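Music licence for a naming day - do I need one, or does the hall?

Posted by Anitha Kotian in Ceremonies and Celebrants

Hello all, I'm running my first naming ceremony in December and I've got myself in a muddle over the music. It's at Dallwood, the community hall, with 169 guests invited (big family!). The parents want a playlist as people come in, one recorded song during the candle part, and then a cousin playing guitar and singing two covers while everyone has cake.

The booking form from the hall has a box that says "hirer to confirm music licensing" and that's it. Is that me, the parents or the hall? And does the cousin playing live change anything? I did ring, but the office shuts at 3 and I keep missing them.

Also, the mum has asked for no formal clothes, so any thoughts on what a celebrant wears to that would be welcome.
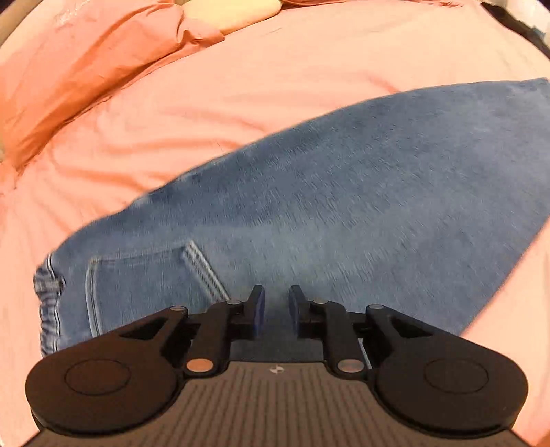 Replies

Macarena Medina

Hi Anitha, I got stuck on that same box when I started out. Ask the hall one thing: do they already hold a licence that covers private hires, and does it cover both recorded and live music? Lots of halls have one because of their dance classes and so on, and then the form is just an old form nobody has tidied up. Get the answer in an email - I had a hall tell me yes over the phone and then a different person told me no the week before, and I ended up reading the small print in a car park.

If they don't have one, go to the licensing body for wherever you are and describe it exactly as you have here: private family event, invited guests only, no tickets. The rules aren't the same everywhere and I'd hate to tell you it's free when it isn't. Mention the cousin separately, as live covers can be dealt with differently from recordings.

One more thing. If anybody films it and puts it online, that's another question altogether, and the video can get muted or taken down even when the music on the day was fine. I put a line about it in my agreement with the family now.

On clothes, I wear a plain jacket and whatever is comfy underneath. I've done garden ones in jeans and the sky didn't fall in.

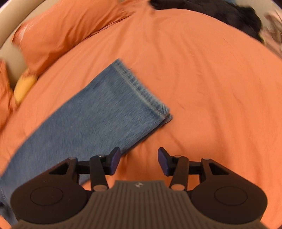

Braulio Ponce

just use your phone and a speaker, no one is going to check. did 20 of these and never had a letter

Octavio Godoy

I wouldn't go with Braulio's way, sorry mate. If the form asks you to confirm something and you sign it, you've confirmed it, and it's your name on the bottom.

What Macarena said about getting it in writing. I'd also sort out who the hirer is, as that's the bit you've asked and it hasn't been answered. Whoever signs the booking is normally the hirer, so if the parents booked Dallwood then it's theirs to fill in, and you can help them with it but I wouldn't sign on their behalf. If you booked it for them as part of your fee then it's come to you, and I'd change that for the next one!

Check what you're playing from as well. The personal streaming accounts often say private use only in their terms, and a hall licence doesn't alter what you agreed to with the streaming people. I buy the tracks and keep them on an old laptop - saves the wifi dropping out in the middle of the candles too.

Jeans are fine if the family says so. Dark shoes, ironed shirt. 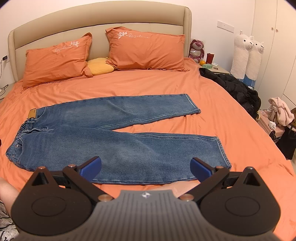

Blue jeans, laid out flat

Anitha Kotian

Thank you both (and Braulio, I'll pretend I didn't read that). The parents signed the booking, so I've passed it to them with a list of what to ask, and I'm trying the office again tomorrow before lunch.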